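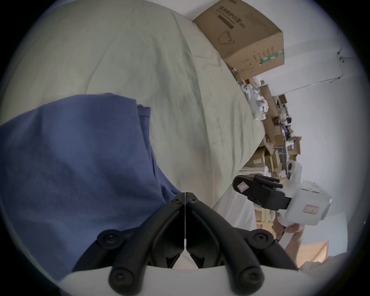
The first report reached Mastura's hardware desk in April, and it was two lines long. A left finger had stopped opening halfway through a towel fold, and the operator wanted to know whether to keep going.

The operator kept going. So did several others, and by the time the company pulled the data there were 1319 recorded bedroom episodes in the batch, folding and bed-making mostly, and 665 of them had to be set aside.

Mastura records household chores with hand-held grippers. A person holds one in each hand, does the chore with the fingers, and a camera on the tool records what the fingers do. The recordings are used to train robot arms that have the same fingers. If the tool reports that its fingers are open when they are closed, the arm learns the wrong thing.

The fault was in the linkage. Each finger on the Gedbridge gripper moves on a set of pivots, and the screws in those pivots are meant to be tightened to a fixed setting and locked with a drop of compound. One assembly run had been tightened correctly but got no compound. After a few hours of squeezing cloth, the screws began to back out.

A loose pivot does not look like much. The finger still closes. It opens a little late, and then it opens crooked, and the position sensor, which reads only one side of the linkage, goes on reporting a normal stroke. Operators felt it as a slight drag. Some of them squeezed harder. 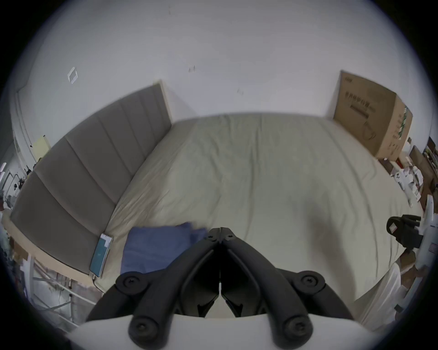
Bedding made the problem worse. A cup or a box gives the fingers something firm to close on, and they stop. A sheet keeps sliding, so the operator grips, loses it and grips again. Kocsis, the test lab that examined the returned tools, found that a gripper used on fabric went through 799 open-and-close cycles in a typical shift, far more than the same tool used in a kitchen.

There was also a safety matter, and it came up late. At Emel, a contractor that records for Mastura in apartments, an operator pinched the skin between thumb and forefinger when a finger snapped shut while she was clearing lint out of the joint. The injury was minor. The report was filed under first aid, and the hardware desk did not see it for three weeks.

Mastura has since recalled roughly 50 grippers and refitted the screws with compound. Operators now open and close each tool ten times before a session and stop if the tips fail to meet. Pinches and jams go on the same form.

The sensor has not been changed. A second one, on the other side of the linkage, would catch a crooked finger, but it needs a new housing, and Gedbridge has not given a delivery date - only that drawings are under review. Until then the check is done by eye.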